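Home | Trip Reports | Ports | Ships | About

Two Nights in Danberg Before the Ferry

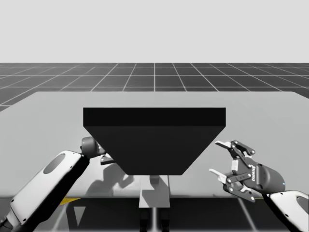 Black tapered shape on a light gray table.

Print this post | E-mail this post

We got into Danberg on a Wednesday in September, two days ahead of our sailing to Graltevitz. I had planned on one day, but the night boat only runs a few times a week once the summer schedule ends, and the next one had no cabins left.

The ferry terminal moved last year. If you have an older guidebook it will send you to the inner harbor, where there is now a parking lot and a closed ticket window. The new terminal is out past the grain docks. The number 3 bus goes there from the train station and takes roughly 20 minutes. Buy the ticket before you board. The driver did not take cash or cards.

Check-in at the Rakeo Lines desk was slow. There were two clerks for the whole boat, and foot passengers stood in the same line as people with cars. We had printed our booking, and they wanted the passports anyway and typed everything in again.

Our cabin was an inside one on the lower deck. Clean, small, bunks that fold down, a shower that stayed warm. You can hear the engines. I slept fine with earplugs and my wife did not sleep much. Next time we would pay for the deck above.

Food on board is a cafeteria and a sit-down restaurant called Riquelme. We ate at Riquelme the first evening. The fish soup was good and the bread was stale. Breakfast in the cafeteria opens at 6 a.m. and the line was already long when we got there. Coffee is extra, even with the breakfast voucher.

Coming into Graltevitz you pass a string of low islands on the left side, so that is the side to stand on. It was windy and most people stayed in. Foot passengers get off last, after the cars, and there were only a few taxis left by then. We walked to the hotel with our bags, all uphill.

I will write up Graltevitz in the next post, including the bus to the lighthouse.

Contact | Copyright, all rights reserved | Back to top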